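Choosing the package for the thing: bags, boxes and trays at a packing table
Project report, second year, Packaging and Materials
Shakuntala Garg
Supervisor: Fredy Cuadros

1. Introduction

When we began this course I thought that packaging is mostly a question of cardboard. In the first practical lesson in October we had to pack very different goods, and I saw that I did not know which bag to take. I put a circuit board in an ordinary transparent bag and I was corrected. This was the start of my project.

The question of the report is simple. How should a small packing table be organised, so that a person without much experience takes the correct package for each thing? I compare three kinds of package: the flexible bag, the open box and the slotted tray. I do not discuss prices, as the prices I received from suppliers were too different to compare in a fair way. I also leave out pallets and stretch film, which were the subject of another group.

The practical part was prepared with material from Narko, a small packing firm in Lunusitz. They gave us offcuts, old trays and a box of mixed bags. I visited them on a Monday morning and was allowed to watch the packing of an order for a garden shop in Cáceres and of a second order with electronic parts.

2. Materials

2.1 Transparent plastic bags
The transparent bag is the most common one. The person can see the content without opening it, and this saves a lot of labels. It is suitable for granular goods, for screws and for textile samples. It is not suitable for electronic parts, because normal plastic film can collect static charge when it is rubbed.

With granular goods the bag has no form of its own. It takes the form of the content, and the content moves when the bag is lifted. For the loose material I weighed 900 g into every bag. With this weight there was enough free film above the content to hold it and to close it. When I filled more, the neck was too short and I had to use both hands. I closed the bags with Drarden clips, which are reusable, and later with a simple knot. The clip was faster but the knot was better when the bag had to lie on its side.

2.2 Anti-static bags
There are several types and they are easy to confuse. The dark, translucent black bags are made of a conductive film. The shielding bags have a thin metallic layer and look silvery or grey. The two types do not give the same protection, and a person should not change one for the other only because it is nearer to the hand. A shielding bag with a hole or with strong folds should not be used again for sensitive parts. It can still be useful for practice.

2.3 Boxes
For the table I prefer an open box without flaps. Flaps fall back over the opening and take space to the left and right. A box in this work has two functions: it can be the final package or only a place where the next bags wait. In my first weeks I did not separate these two functions, and I packed an order into the box with our spare bags.

2.4 Slotted trays
A tray with narrow compartments holds flat parts apart from each other. The advantage is that a missing part is noticed at once. The disadvantage is that a tray needs much surface, more than I expected when I drew the first plan of the table.

3. Arrangement of the table

My first plan had everything in one line at the back edge. In the drawing it looked clean. In practice I had to reach over the tray each time I wanted a bag, and twice I pulled parts out of it with my sleeve. The second plan puts the box on the left, the bag that is in use directly beside it, and the tray on the right. The granular goods are kept away from the electronic parts. I consider this rule the most important of the whole report, for dust in a tray is very difficult to remove from the corners. 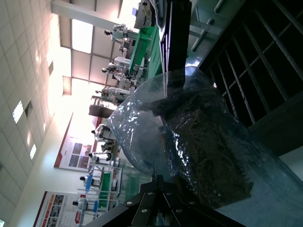
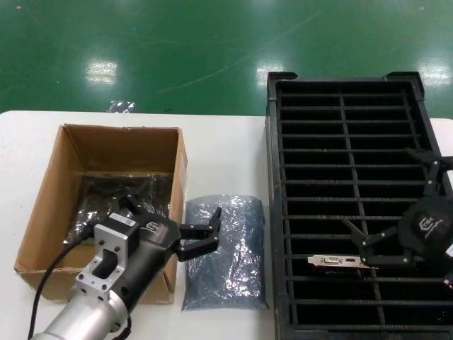

Figures 1 and 2. Packaging in the hall. First: transparent bag with dark brown, soil-like content. Second: open box, grey-blue shielding bag and black slotted tray.

In the second figure the shielding bag lies flat with its top edge folded over. I recommend to place bags flat, as a standing bag slides down and is then walked on or lost. The floor should be checked too. In the same figure a small crumpled piece of anti-static foil is lying on the green floor beyond the table. Such pieces are light and nobody hears them fall.

The first figure shows well how granular content behaves in a bag: it is packed together at one side, and a good part of the film stays nearly empty. For the weight this is no problem, but for the size of the outer box it must be considered. One should measure the bag when it is lying as it will travel.

4. Test with other students

I asked students from the first year to pack the same short order with plan one and with plan two. The order had loose material, flat boards and a few small parts. In total I watched 23 packings. With plan one the wrong bag was taken 3 times, always a transparent bag for a board. With plan two I did not see this mistake.

I must say that the test is weak. Most students did plan one first, so they already had some practice when they came to plan two. It would be better to change the order for half of them. I noticed this too late and there was no more time in the hall.

At Narko they told me that they send 2,000 parcels in a strong month. For such a quantity my table would need a second box at least, and a shelf for trays that are already full.

5. Problems

Glossy film reflects the ceiling lights and it is sometimes difficult to see if a bag is closed. I solved this by feeling the edge with the finger.

The colour names in the catalogues are not consistent. The same shielding bag is called silver, grey or metallic. For the labels on our table I have used the purpose and not the colour: "boards", "loose goods", "small parts".

6. Further work

I would like to repeat the test with paper bags for the granular goods. Mr Cuadros proposed also to try trays with wider compartments, in which a board can stay inside its bag. The labels and both table plans are in the appendix.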